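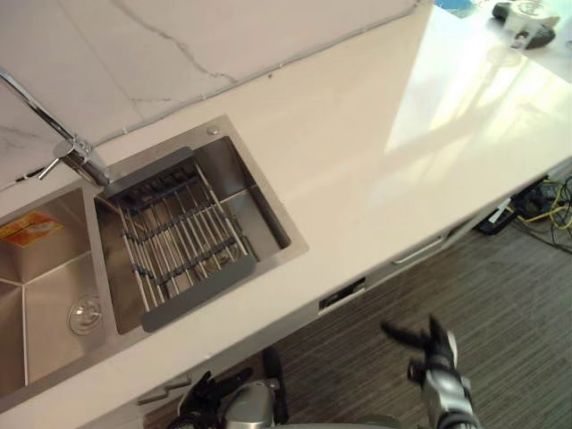
## Rundiler: check the depth mask first

1. Open the head view and turn on the mask. Expect holes on the steel sink and in the window glare on the counter.
2. Set the fill limit to 36. Jimgate's default of 500 invents flat surfaces over an open basin.
3. Replay the plan at half speed.

**Caution:** A green "grasp OK" flag only means the finger current passed 700 – it says little about the grip. Check the wrist view yourself.

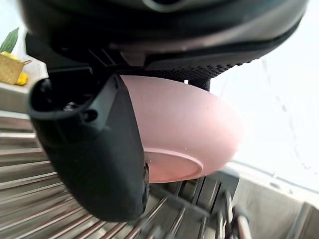 *Wrist view, pink bowl held over the rack.*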